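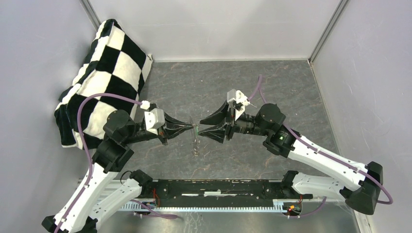
Posted by the Recruitment Office, Hubáček Laboratory, Makthorpe
Filed under: Taking part in research

Call for participants: guiding two robot arms by remote control

The Hubáček Laboratory invites adults living in or near Makthorpe to take part in the Jestiddale study, which runs from September. The study looks at how people with no training in robotics show a machine a task that needs both hands. No technical knowledge is expected, and applicants who have never used a robot are especially welcome.

What you will do

Participants sit at a desk beside the enclosure and hold a pair of handles, one for each arm. The two robot arms copy the movement of the handles. Your task will be to bring the grippers together over the floor panel, hold a small, light object between the fingertips and pass it from one side to the other. The fingers are narrow and the movements are small, so most of the work is slow and calls for patience – speed is not scored.

In the second part of the session the motors are released and you will move the arms directly by hand through the same task. We will record the positions of the arms and the view from cameras inside the enclosure. Your face and voice will not be recorded.

Time and payment

Each participant attends 2 sessions of 3 hours, with a break in each. Payment is £100, made by bank transfer after the second session. Travel within the Makthorpe bus area will be refunded on production of a ticket. Participants may withdraw at any point and will be paid for any session they have begun.

Who may apply

Applicants must be aged 18 or over, have normal or corrected sight and be able to use both hands without pain for short periods. We regret that persons employed by Truter, which supplies the handles, cannot be accepted. Left-handed applicants are encouraged to come forward, as few took part in the earlier round.

How to apply

Please write to the Recruitment Office, Hubáček Laboratory, Makthorpe, quoting reference 488. State your age, which hand you write with and the times of day at which you are free. Sessions are not held on a Friday. An information sheet and consent form will be sent to you before any booking is made – kindly read both in full and bring the signed form to your first session.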